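Visit report: Olel's collection floor at Rilton

I went to Rilton on a Friday expecting robots and mostly saw people. Olel records folding there for a learning system called Flelari, and the method is plain enough: a person takes a gripper in each hand and handles clothes while everything is logged. Our guide, Berkay Tokgöz, gave the count so far as 769 recordings.
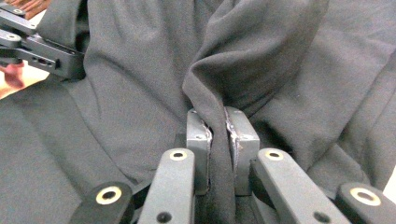
My first question was who decides that a fold is good. The answer was the person who did it, plus a second look at one recording in 40. That seems thin to me. Dark knitwear is awkward stuff - edges vanish into creases - and I'd want more than a spot check before trusting the labels.

I was also told that 500 recordings per garment type would be "plenty". Plenty for what? The same few tables and the same patient hands will teach a machine a lot about Rilton. Degefa, who hope to use the result in a hotel laundry, seemed less bothered than I was. 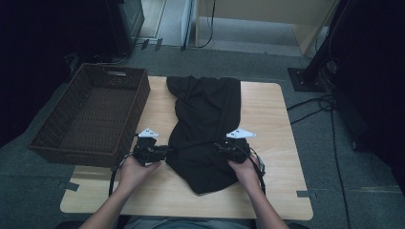
What I'd ask next time

How many recordings get thrown out, and by whom. I asked 3 people and got shrugs.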